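Can a robot clean your room yet?

By Jade Arsenault

Maybe you asked this question already, when your mother or father told you to pick up your socks. There are robots which build cars and robots which move boxes all night in a warehouse. So why is there still no robot that makes your bed?

The short answer is: a robot can do some chores, but slowly, and only a few of them well.

What is easy for a machine

Machines like work that is always the same. In a factory, each part comes to the same place, turned the same way. The robot arm makes one movement, and then the same movement again. It does not get bored and it does not need lunch.

At home you have a few simple helpers of this kind. A washing machine turns and rinses. A robot vacuum drives over the floor and comes back to its charger. But look who puts the clothes inside the washing machine and who takes them out. It is still a person.

What is hard for a machine

Your home is different every day. Yesterday the cup was on the shelf, today it is behind the cereal. A shirt on the floor never has the same shape two times. You know that it is a shirt even when only one sleeve is looking out from under the bed. A robot must learn this, and it needs many tries.

Touch is hard too. When you hold an egg, your fingers feel how much to press. Many robot hands feel very little. If they press too much, the egg breaks. If they press too little, it falls.

Shops have the same problem. At Kultano, a small grocery store near my home, the owner would like a machine that fills the shelves. But a bag of rice is soft, a jar is slippery, and apples roll away. For now the shelves are filled by people, early in the morning.

How long does it take?

Engineers at a company with the name Trustoleo let me watch their robot fold towels in June. It folded 10 towels in 30 minutes. Then I folded 10 towels too, and I was finished before the robot had its third one. The robot also dropped one towel and tried to fold the air — everybody laughed, but the engineers wrote it down, so that they can repair the mistake.

Try it yourself

Put on thick winter gloves and close one eye. Now try to take one sock from a pile, or to open a lunch box. It is much harder, yes? You feel less and you see less well how far away things are. This is a little bit how it is for a robot.

Opening a box is one of my favorite chores to think about, because people do it without thinking at all. A robot has to find the lid, choose where to hold it, and move its hand along the right path. A lid with a hinge, like the ribbed amber one on this cream-colored container, can't be pulled in just any direction. It has to turn around its pin, so the hand must travel in a curve. A see-through lid is one more puzzle, as light shines on it in bright stripes and a robot's camera can be confused about where the plastic is.

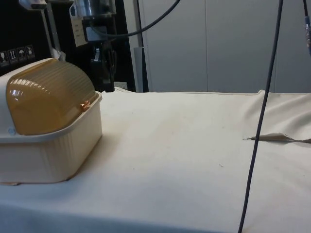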